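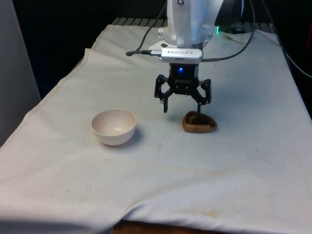

One reader wrote in to say that weighing coffee is a waste of a morning, that a wooden scoop has always given the same amount, and that the trick is simply to shake it level and tip.

Kitchen > Coffee and tea > Measuring > Using a wooden scoop

I half agree. A scoop is quicker than a scale and you don't have to find batteries for it. What I don't believe is the bit about the same amount every time. Below is how I get a wooden scoop to behave well enough for a cafetière, with a fair bit of grumbling about the advice that usually comes with one.

What you need

A wooden scoop, a small bowl with a plain pale inside, ground coffee, a cloth for the table and, for the first go only, a kitchen scale. Mine is a Rolard and nothing special. You do not need the levelling stick that Clernalell sells. The straight back of a butter knife does the same job.

Step 1. Find out what your scoop holds

The leaflet with my scoop, a Husar, called it a "standard coffee measure" and left it there. Standard for whom? Fine coffee packs down and coarse coffee doesn't, so the number changes with the grind whatever the leaflet says.

Put your storage jar on the scale with the coffee in it. Take out seven scoops, each levelled with the knife, then weigh the jar again. Mine went from 504 g to 441 g. That is 63 g gone, so nine grams a scoop. Do the same with heaped scoops if you are a heaper, but I gave up on those after two tries gave two quite different answers.

Write the figure on the jar lid. Do it again when you change grind. 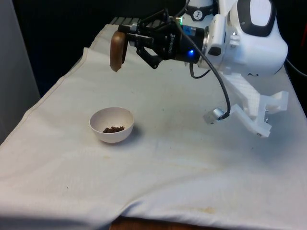 Small white bowl with a dark brown heap in it; wooden scoop, bowl end down.

Step 2. Tip into a bowl first

Most guides have you go straight from scoop to pot. I have swept up enough grounds to doubt it. Use the bowl as a halfway house, so that if you lose track you can put the lot back on the scale before any water goes near it.

Bring the scoop low over the middle of the bowl and turn your wrist slowly. Pouring from a height looks good in videos and spreads dust over the table. If the coffee sticks, tap the handle once with a finger. Don't knock the scoop on the rim of the bowl. I know everyone does it, and I have the chipped rim to show for it.

For my pot I want 40 g, and nine doesn't go into that neatly. Four level scoops and a bit less than half of another will do. 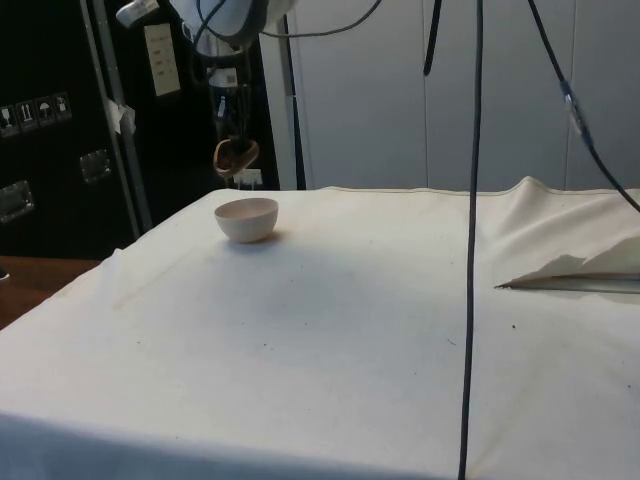 Once the coffee is in the pot, turn the bowl upside down over it and give the base a light pat. People on the Piria forum recommend a dry pastry brush at this point, and in thread 2675 someone argues for a damp one. Damp is a bad idea. The grounds turn to paste and you are then washing a brush as well as a bowl.

Step 3. Look at what stays behind
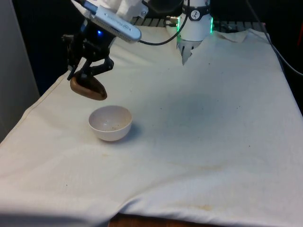 I used to assume that the coffee left in the bowl was enough to spoil the measure, and I was all set to blame the bowl for every weak pot. So have a proper look before you worry. The small dark specks near the bottom and along the inner wall of the white bowl are the sort of thing I mean: easy to see against a pale glaze, and far too little to taste. My Rolard didn't budge when I weighed mine with the crumbs in and then wiped clean. If your scale does move, the coffee is probably very fine or the bowl wasn't dry.

Step 4. Clean the scoop

Wipe it with a dry cloth. Skip the dishwasher, which raises the grain. The inside will darken with use and I wouldn't try to bleach it out. As for rubbing it with special oil every Monday, I've left mine alone since December and it still scoops – though I do keep it out of the jar, as the handle takes up room and always ends up buried.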